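08/10/2026

Back on the summit transcripts this morning. Wekesa Biwott sent over the second box of scans from the Disow border talks, 183 pages, and I got through 13 before lunch (the handwriting is dreadful!). The joint statement exists in two versions and they don't agree on the prisoner exchange - one says "all", the other "all named". I've tagged both and left the rest of the clause alone for now.

Ran the Vullport speeches through the word counter again with the cut-off at 4000 words. "Ceasefire" drops off sharply after November, much as Mladenović argued, but I want to check the translations first.

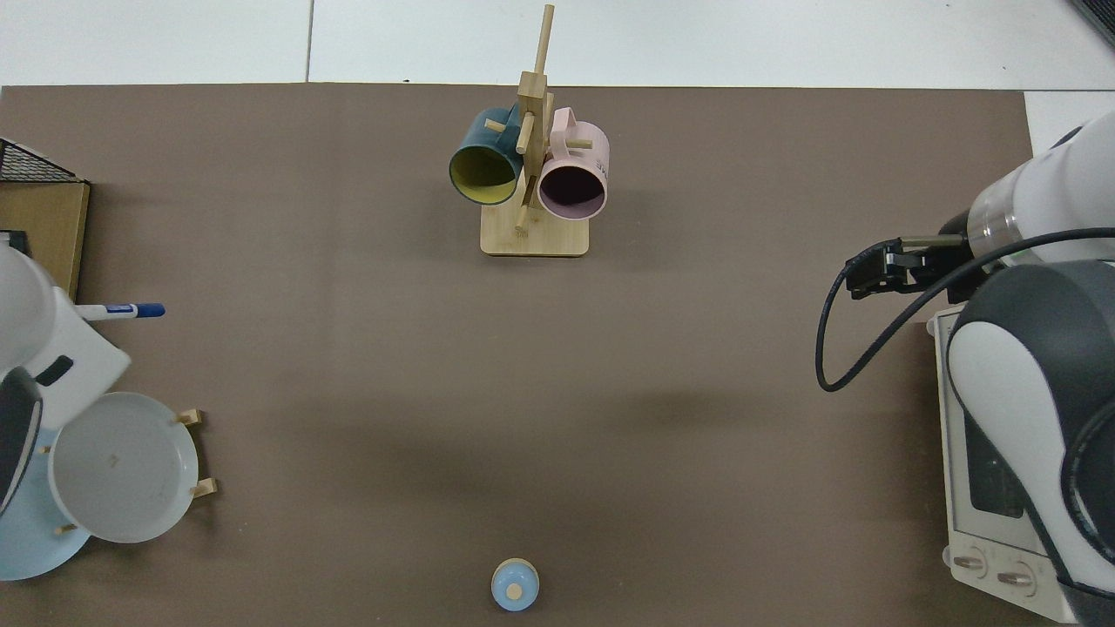 Mug tree, teal and pink mugs.

To do: ask Wekesa which version was read out at the press call, and rename the Grollum folder before I lose it again.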